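I came to The Crenshaw Line the way I come to most submarine pictures, which is to say with snacks and low standards. It cleared the standards by a decent margin for its first hour and then spent the second one trying to crawl back under them.

The setup is good. Rosalind Ruiz-Ortega plays Stumach, a sonar operator on a boat that has been told to sit on the bottom of a trench and listen. She has been listening for 12 days when we meet her, and the film is patient enough to let us get bored along with her. I mean that as praise. There's a long stretch near the start where she eats canned peaches, writes in a logbook, and frowns. When the first noise comes through her headset I sat up so fast I lost a handful of pretzels down the side of the couch, and they're still there.

Elango Krishnan directed, and his earlier film (the one about the ferry strike) had this same talent for people doing dull jobs well. He likes procedure. Somebody reads out a number, somebody else repeats it, a third person turns a dial, and for a while that's all the suspense you need. Priya Abernathy, as the captain, gets a whole scene out of deciding whether to have a second cup of coffee. She has it. I was riveted.
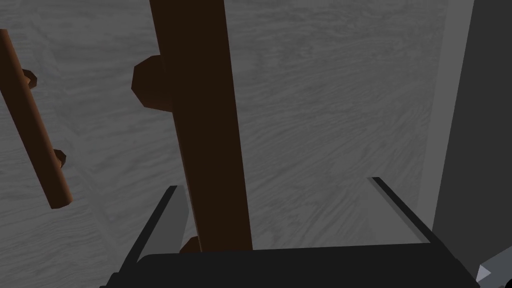 Then there's the matter of the ghost story. I don't object to ghosts on submarines. A submarine is a house you can't leave, so half the work is done before anyone says boo. What I object to is a ghost that shows up at the exact moment the plot was getting along fine without one. The sounds in the trench have a perfectly good explanation available, and the crew is in the middle of a perfectly good argument about it, when a dead cook named Ferneo starts walking through the galley. From then on everybody forgets they had jobs.

Kenji Schumacher plays Ferneo, and he's funny, possibly by accident. He has one of those faces that looks mildly let down by lunch, and he haunts accordingly. The trouble is that the film wants him to be terrifying on Tuesdays' worth of evidence – he moves a ladle, he stands in a doorway, he sighs. My aunt did all of that every Thanksgiving and we just passed her the rolls.

It's a shame, because the two halves want the same thing. Both are about listening too hard for too long. I'd have watched a straight thriller about the noise. I'd have watched ninety minutes of a gloomy cook drifting around a kitchen and judging the stew. Stuck together, they keep interrupting each other, and every time I settled into one I got yanked back to the other by a loud chord.

About those chords. Hazel Hutchins wrote the score, and the quiet parts are lovely, mostly low strings and something that might be a bowed saw. The loud parts sound like a piano being returned to the store. I ended up riding the volume with the remote in my hand like it was 1994 and the commercials were coming.

A few smaller gripes. The boat is supposed to carry 393 people, and I don't believe I ever saw more than nine of them in a room. The depth readout gets stuck on 671 for two scenes that are meant to be hours apart, during which the captain tells us twice that we are sinking. And the romance between Stumach and the radio man, Rorkell, consists of him handing her a sandwich. It was a nice-looking sandwich, I'll give him that.

The ending I won't spoil, except to say that it picks a side between the noise and the cook, and it picks the wrong one. Ruiz-Ortega almost saves it anyway. Her last scene is just her at the desk with one side of the headset pushed back, deciding whether to write something down, and she plays it so plainly that for a minute I forgave the ladle.

Worth a rental, with the lights off and the remote close by. If you have to get up for more pretzels, go when the cook comes in.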